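What the second arm really costs

I caught Garnet Hawthorne on a Friday, halfway through a sandwich and a spreadsheet. She looks after the equipment budget at Hasbridge, where they teach robot arms to tidy kitchens, and she'd promised me half an hour on how you buy for a place like that. I got nearly two (lucky me!).

First surprise: the arm is the bit she worries about least. "You get a quote, you grumble, you sign it," she said. "It's everything that hangs off it. Cables, clamps, grippers, a camera, a worktop that's the right height. I put 20 per cent on top for all that in my first year and I was miles out."

So what does she put on now? "43. And Radomír still comes to me in January with his hand out."
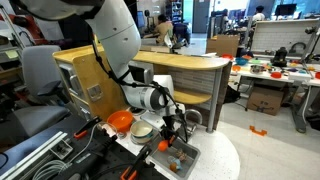
Radomír Brabec runs the sessions, and when I found him he was quite cheerful about it. He wants spare fingers for the grippers before he wants anything clever. "If a finger goes and the new one's three weeks away, I've got a very expensive coat stand," he told me. He'd also like a bigger line for bowls, cups and little toys, as he goes through them faster than you'd think.

Garnet gets three quotes for anything large, and she asks each supplier the same thing: who picks up the phone when it stops? One firm couldn't say, and that was the end of them.

They're planning a second station next, with a real sink again, and the plumber's quote had just landed in her inbox when I was there. She turned the screen so I could see it, and went back to her sandwich.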